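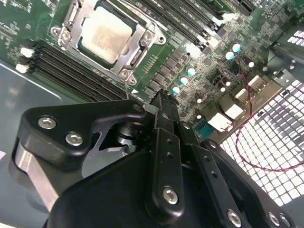

Processor socket with the retention frame closed. Empty memory slots to the left.

Search this site Enter keywords

Memory removal and refitting: frequently asked questions

These answers apply to desktop computers booked in through the Vistport bench for memory changes, either as an upgrade or before the board is passed on for parts. They assume a machine with its side cover off and the case lying flat. For laptops and all-in-one units, see the Llewellyn notes.

What has to be disconnected before the cover comes off?

Everything. Mains lead first, then monitor, network and USB. With the mains lead out, hold the power button in for 9 seconds to drain the supply. If the board has a standby light, wait until it goes out. Switching off at the wall and leaving the lead in is not accepted at this bench.

Which way up should the case be?

On its side, open side facing up, on a flat and stable surface. Memory needs a fair amount of downward force to seat, and a case standing upright will rock. The board also flexes less when the case is fully supported from beneath. Do not put the case on carpet or on the foam sheets used for packing.

Do the drives and the graphics card have to come out?

Usually not. In most desktop cases the memory slots can be reached with everything else in place. A long graphics card can block the latches at one end of the slots, in which case remove the card first. Low-profile cards seldom cause trouble. If a drive cage overhangs the slots, swing it out or release it by its tab. Coloured plastic tabs inside a case, often blue, mark the parts intended to be released by hand.

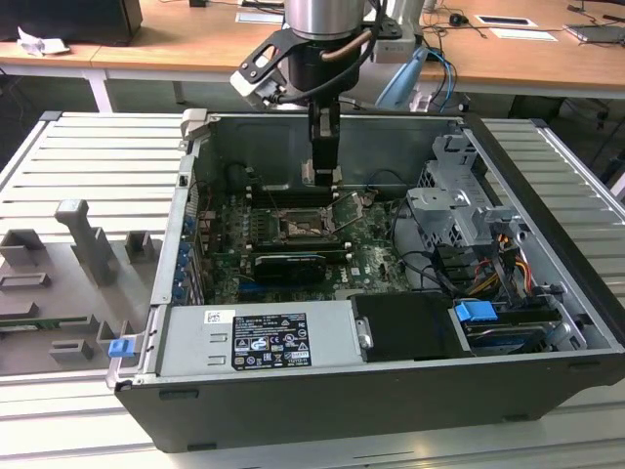
Case on its side, cover off. Drive cage and cables on the right, power supply across the front.

What about the power cables?

Leave them plugged in unless they lie over the slots. A bundle can be moved aside and held with a reusable tie. If a connector does have to come off, pull on the plastic housing and never on the wires. Note which connector went where on the job sheet. The Isico sheet has a box for this on the back, and it should be filled in even when only one plug has been moved.

How do I release a memory module?

Press the latch at the end of the slot outwards until it stops. On boards with a latch at both ends, press both together. The module will lift slightly. Take it by its top edges and draw it straight up. Do not rock it from end to end. If it does not lift, the latch is not fully open.

Some boards have a moving latch at one end only, with a fixed guide at the other. Check before applying force. Broken latches are the most common damage recorded at this bench - 12 boards were written down for it in the last count, all from pressing on the fixed end.

Which slots should be filled first?

Follow the diagram inside the cover, if there is one. If there is not, look for the slot numbers printed on the board and check them against the maker's manual. Latch colour is a guide on some boards and means nothing on others. On boards with memory on both sides of the processor, each side is normally wired to its own channels, so modules should be divided between the two sides. A set of 4 matched modules placed all on one side may start, but at reduced speed.

Can I mix modules of different sizes?

Sometimes. Modules must be of the same generation, and registered and unregistered types must never be mixed. Different sizes may work if each channel holds the same total. The bench will fit mixed sets on request but does not guarantee the rated speed.

Does the processor need to be removed?

No. Leave the retention frame closed and the lever down. There is no reason to open the socket for a memory change, and the contacts beneath the processor are easily bent. If the heatsink is off for another job, keep fingers and tools away from the top of the processor, and do not put modules down on it. 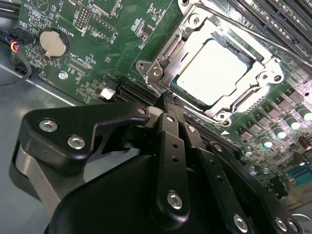

The same applies to the small parts between the socket and the edge of the board. Chokes and capacitors stand higher than they look from above, and a capacitor knocked sideways can lift its pad. Work with the hand coming in over the slots, not across the components.

Should the coin cell be removed?

Only if the machine will not start after a memory change and the settings need to be cleared. Ease the cell out of its holder with a plastic tool, leave it out for 22 minutes, then refit it the same way up. Date and time will need setting again. If the board has a jumper for clearing the settings, use that instead and leave the cell alone.

What are the headers marked for debugging used for?

Factory and repair testing. They play no part in normal use. Do not fit jumpers to them, and do not use them for fans or front panel leads even where the pins appear to match.

The machine beeps after refitting and shows nothing on the screen. What is wrong?

Most often a module is not fully seated. Disconnect the mains again, remove all modules, and refit one in the first slot given by the manual. The latch should close by itself as the module goes home. If it has to be pushed closed by hand, the module is not down. Add the others one at a time, disconnecting the mains before each.

How should removed modules be stored?

In anti-static bags, one module to a bag, with the job number on the label. Trays are acceptable for same-day work. Modules going to Vetlow for testing must be bagged in every case - loose modules are returned untested.

Page last revised Jun 4, 2022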